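# Máquina já faz tarefa de casa ou ainda é conversa?

**hertta_hyvonen** · 11/3/24

Gente, abro este tópico porque no almoço de ontem quase saiu briga lá em casa. Meu cunhado jura que em dois anos ninguém mais vai tirar a mesa, e eu, que passo o dia configurando tarefa de cozinha em simulador, fiquei com cara de paisagem.
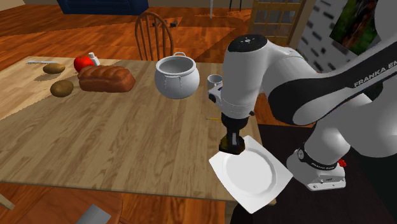
Eu disse pra ele que tirar a mesa parece uma tarefa só, mas são várias grudadas uma na outra: saber o que é louça e o que é comida, escolher por onde segurar, levar sem bater em nada, largar no lugar certo. Ele respondeu que a lava-louças também parecia impossível. Aí a minha mãe mandou os dois calarem a boca e recolherem os copos (recolhemos).

Então pergunto pra quem trabalha com isso ou mexe por gosto: hoje, com o que existe, vocês deixariam uma máquina sozinha na cozinha? E na oficina, pra quem tem oficina?

---

**arvo.pitkanen**

Na cozinha não. Na oficina já deixo, mas com uma ressalva enorme: a máquina da oficina não decide nada. Tenho um alimentador na Plikwood que empurra chapa pra serra o dia inteiro, 711 peças no melhor turno que já tivemos, todas iguais. Se entra uma chapa empenada ele para e apita, e lá vou eu.

Mesa de jantar é chapa empenada o tempo todo. Nessa sua aí tem batata, maçã, pão, panela, faca, caneca, cada coisa pede uma pegada diferente.

---

**leena_lap**

Discordo um pouco do Arvo! Pegada diferente já não é o bicho de sete cabeças que era. Garra de dois dedos pega maçã, pega caneca pela borda, pega pão se não apertar demais. O que me tira o sono é prato. Prato deitado na mesa quase não tem onde enfiar o dedo, e depois que você pega por uma beirada só, o peso todo fica pendurado do outro lado.

Olha o prato quadrado da Hertta: está na garra, mas bem inclinado, com um canto apontando pra baixo. Com prato limpo, tudo bem. Com molho, adeus chão.

---

**hertta_hyvonen**

Leena, é isso mesmo, o prato é o meu calo. Em simulação eu nem tenho molho, então o inclinado passa. Só que depois ninguém quer ouvir que passou "sem molho" haha

---

**hilkka.r**

Desculpem entrar de sola, mas acho que vocês estão sendo bonzinhos demais. Simulador não quebra louça! O prato pode cair mil vezes que volta inteiro. A caneca não tem restinho de café, a panela não tem cabo engordurado, a batata não rola pra debaixo da geladeira. Eu trabalhei cinco anos em cozinha de refeitório em Poltbridge e digo que a parte difícil do serviço é justamente a sujeira.

E aquela faca lá no fundo da mesa? Fina, deitadinha na madeira. Quero ver.

---

**arvo.pitkanen**

Faca fina em tampo liso eu mesmo às vezes arrasto até a beira pra conseguir levantar. E olha que tenho cinco dedos em cada mão (ainda, e trabalho com serra).

---

**leena_lap**

Arrastar até a beira dá pra ensinar, viu? É até uma estratégia conhecida, usar a borda da mesa como ajuda. Já fiz com régua e com cartão de plástico e funcionou bem. Com faca nunca tentei porque o meu chefe ficou branco só de eu perguntar.

Hilkka, sobre o simulador: concordo que não quebra louça, mas é por isso que a gente usa, ué. Prefiro derrubar 4.000 pratos de mentira do que 5 de verdade. O erro é achar que acabou ali.

---

**hilkka.r**

Aí a gente concorda. Meu problema é com o vídeo de propaganda que mostra a mesa limpinha, três objetos, luz bonita, e a pessoa compra achando que vai chegar do trabalho com a cozinha pronta.

---

**venla_m**

Oi, leio mais do que escrevo, mas esse assunto me pega. Moro com o meu pai, que tem pouca força nas mãos, e pra nós a pergunta é outra. Não preciso de uma máquina que arrume a mesa inteira. Se ela levasse a panela vazia até a pia eu já ficava feliz da vida, porque é o que ele não consegue e teima em fazer.

Panela com duas alcinhas pequenas, como essa branca, um braço só dá conta?

---

**hertta_hyvonen**

Venla, vazia e leve, pela borda, dá pra tentar. Pelas alcinhas com um braço só eu não gosto, ela fica querendo girar. Cheia, esquece, eu não botaria ninguém perto, muito menos o seu pai. E tem o tamanho do trambolho: um braço desses precisa de base firme, alguém pra cuidar, botão de parada ao alcance. Pra casa comum ainda acho muito.

---

**venla_m**

Entendi. Por enquanto ficamos com o carrinho de rodinhas então, que comprei na Halonen em junho e que ele detesta.

---

**arvo.pitkanen**

Carrinho é automação subestimada, falo sério! Metade do que eu resolvi na oficina foi botando roda embaixo das coisas.

Agora, voltando à Hertta: quanto você aposta com o cunhado? Dois anos pra tirar a mesa. Eu apostaria contra, tranquilo.

---

**leena_lap**

Depende do que vale. Tirar cinco objetos conhecidos, mesa sempre no mesmo lugar, ninguém sentado na cadeira, sem pressa? Aposto a favor. Tirar a mesa de domingo com criança, guardanapo amassado, osso de frango e o copo cheio de alguém que "ainda vai beber"? Contra, e com gosto.

---

**hilkka.r**

O copo de quem ainda vai beber nem garçom com vinte anos de casa acerta.

---

**arvo.pitkanen**

E guardar comida, conta? Porque deixar a batata e a maçã na mesa e levar só a louça é meio serviço. Lá em casa, quem tira a mesa guarda o pão também, senão endurece e é reclamação até quarta.

---

**hertta_hyvonen**

Boa, vou incluir o pão nas regras. Fica assim: mesa de almoço normal, com comida sobrando, louça suja, uma pessoa em casa mas sem ajudar. A máquina leva a louça pra pia, guarda o que é de comer e não quebra nada. Prazo de dois anos. Quem perder lava a louça do Natal inteiro na casa da minha mãe, que são duas refeições e umas travessas que não cabem em máquina nenhuma.

Mandei pra ele agora. Respondeu "fechado" e perguntou se pano de prato conta.

---

**leena_lap**

Diz que conta. Pano é pior que prato, você ganha fácil.

---

**hilkka.r**

Discordo de novo, pano pelo menos não quebra. Mas deixa contar, e depois passa aqui pra dizer o que ele achou das travessas.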